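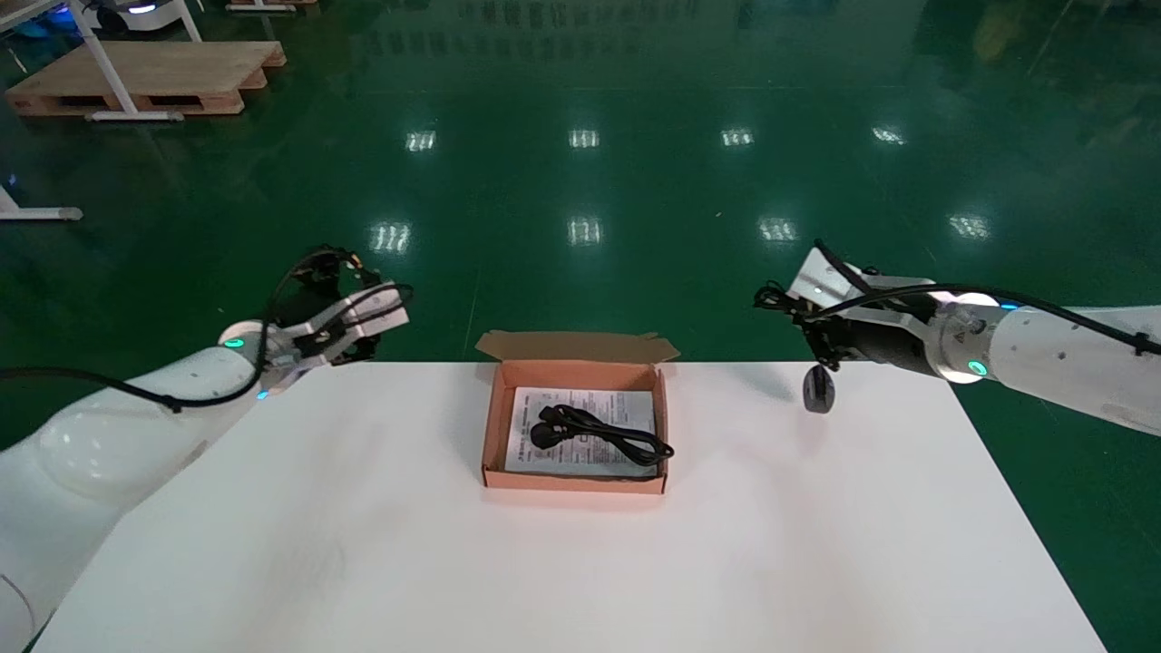 Sheet in first, cord on top, lid still open.

## Notes for the packing talk, Dranis, January 3, 2018

(Leave the box up while people sit down. Water is on the left side of the lectern this time, don't knock it over again.)

Hi everybody, thanks for coming in out of the cold. I do the packing side of things at Prarnora, and I get 17 minutes to talk about putting a power cord in a cardboard box. I asked for 30 and I still think I could fill it!

So. The instruction sheet goes in flat, and the cord goes on top of it, coiled. That's the whole order. I've had long arguments about this with people I like very much – sheet on top looks nicer, sure, you open the lid and there's your welcome. But we tried it both ways on the Zulell boxes last April, and the sheets on top came back wrinkled or slid down the side, and then folks wrote in asking where the instructions were. They were in the box the whole time, standing on edge against the wall.

(Pause. Somebody always nods here.)

### The coil

I want to slow down for this part. A cord that comes off a big spool wants to stay curved one way, and if you fight it you get a springy mess that pushes the lid up. Let it go round the way it already wants to go. Loose loops, a bit smaller than the box, and leave the plug end on the outside where you can find it.

How tight? Looser than you think. I used to wrap them around my hand, really snug, and was pretty proud of how they looked. Then I opened one that had been on a shelf for a while and the cord had a kink right behind the plug that I couldn't get out.

(Pass the two sample cords around now, the good one and the kinked one. GET THEM BACK.)

While those go around – twist ties. We used them, we quit, we're using them again on the longer cords only. For the short ones a plain coil sits fine on its own if the box is the right size. Which brings me to boxes.

### The box

Ours come flat from Pfister, 200 to a bundle, and we fold them ourselves. Please fold a few before you start filling any. I like to have a little row of them ready with the flaps back, so I'm folding for a while and then filling for a while, and my hands get to do one thing at a time. When I did fold-fill-fold-fill all morning I was slower and a lot crankier.

Fold the lid all the way back before you reach in. A lid that's halfway up will come down on your knuckles every single time, and then you bump the coil, and then you're doing the coil over.

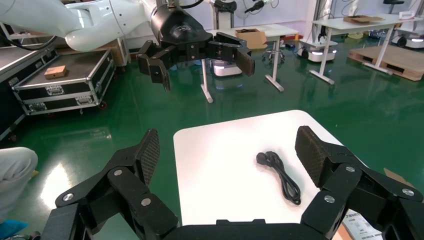 What do you do if the cord won't stay coiled?

Lay it out straight for a minute, find which way it curves, and coil it again in that direction with bigger loops. If it still springs open, put a twist tie on it.

### The table

Okay, quick one on tables. I like a light-colored top for this kind of work. Black cord on a white table, you can see it from across the room, and you can tell right away if there's one you forgot to put in. My old bench was dark brown and I lost things on it constantly.

Keep the cord near the box, on the side of the hand you use. I know that sounds like nothing, but we pack over 300 of these in a good week and a long reach adds up in the shoulder. (Do the shoulder thing. People laugh at the shoulder thing.)

Before the lid goes down, I do a look and a touch. Look for print, so I know the sheet's in there. Touch the plug, so I know it's a cord and I haven't started daydreaming. Then close it. If the lid bulges, open it back up and fix the coil – please don't lean on it, and please don't tape it into submission.

(If there's time: the story about the box that went out with my lunch receipt in place of the sheet. If there isn't, skip straight to the cords.)

Did both cords make it back up here? Great. There are flat boxes on the side table if you want to try a few, and I'll be over there until they kick us out.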